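Short Poems, Long Evenings: A Talk with Indrek Vanags

When I asked Indrek Vanags how his small press chooses poems, he first laughed and then poured the tea. Pindano has published short verse for a long time, and this autumn it brings out its first anthology of poems under 14 lines. The title is Larkar. It is the name of a river in one of the poems, and the river does not exist.

"We received many good poems that were too long by one line," he told me. "I wrote to these authors and asked, can you live without this line? Most of them could. Two were angry with me, and I understand them." 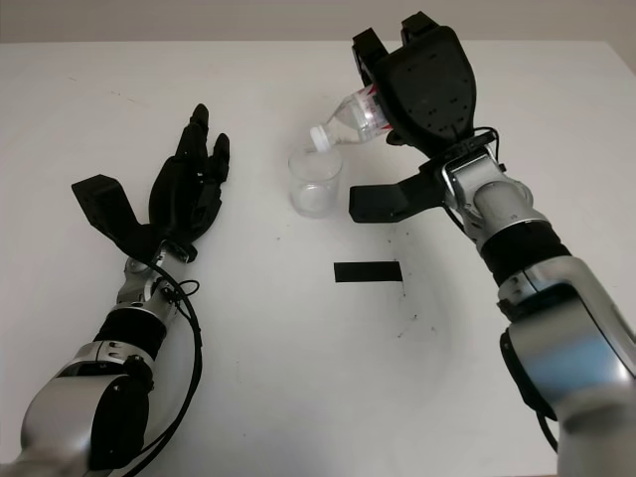 How the book was made

The anthology has 66 poems by 45 authors. Vanags read everything himself in the first round, without names. In the second round he gave the pages to his co-editor, Isach, and they compared their lists by telephone.

"We agreed on very little," he said. "So we made a rule. If one of us loved a poem and the other only did not mind it, the poem was in. If both of us only liked it, then it was out. I think a book of poems which everybody likes a little is a sad book."

The order of the poems took longer than the selection. He put the printed pages on the floor of his hallway and walked along them for several evenings, moving one page here and one there. The opening poem changed four times – the last poem was always the same.

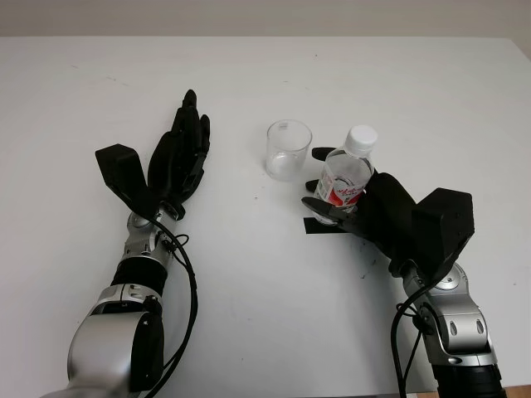
Ozoliņš, whose five-line poem about a ferry closes the book, remembers receiving the proofs and finding that a comma had moved. Letters went back and forth over this comma for a week. In the end it returned to its old place, and Vanags admits now that the author was right.

I asked him about money, because small presses do not often like to speak about it. He did not mind. The first printing is modest, and every contributor receives two copies and a small fee. Advance orders have paid for the paper. The cover was drawn by his neighbor in exchange for a shelf of older Pindano books.

"She has read all of them already," he said. "Now she tells me which ones I should not have printed." 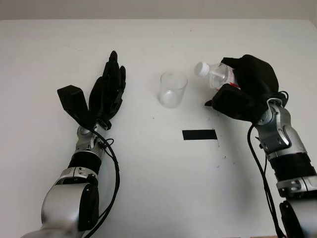 Tartu, September

Since our talk the book has come from the printer, and the first reading is set for 21 of the authors, with three minutes for each. Vanags will sit in the front row with a kitchen timer. Submissions for the next anthology open after the reading, and the limit will be the same. He asks only that authors count the lines before they send.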